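In defence of the slow bus

2022-05-03

I missed the fast train again last week, and I'd like to say I was cross about it, but I wasn't really. It meant I got to take the 46, which goes from Skekberg down to the harbour by way of every lane, farm gate and bus shelter the county has ever put up. The train does it in no time at all. The bus takes most of a morning, and I love it!

People think I'm being perverse. My sister says it's a waste of a day (she says this about most of my days). But I've been doing it on and off for four years now, and I've come round to the view that we've got far too keen on getting places. The council wants to cut the route in May, and the argument, as far as I can make it out, is that hardly anyone rides it end to end. Well, no. That was never the point of it. People get on at Liew with their shopping and get off three stops later, and then somebody else gets on.

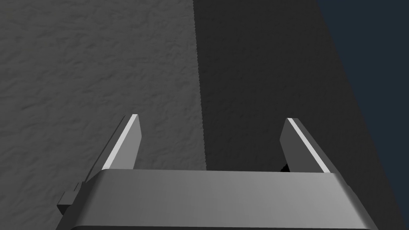
And you do talk to people, if you're that way inclined. Trains have gone very quiet — everyone with their ears plugged and their bag on the seat. On the bus I've been given rhubarb, told off for my shoes and asked my opinion on a hip operation. I had a long chat once with a woman who had worked in the old Folosine dye works, back when it had 300 people on the books and its own stop. The stop is still there. The works is flats.

I know it costs money. I know it's late more often than I'd like, and in January the heater either cooks your ankles or does nothing. I'm not going to pretend it would suit someone who has to be at a desk by nine. But a bus that stops outside the surgery is worth more to that village than any number of minutes shaved off my trip to the coast, and I don't see how you put that in a spreadsheet.

So write to the council, if you live out this way. And if you've got a free morning, sit on the left-hand side going down, for the view of the estuary after the second bridge.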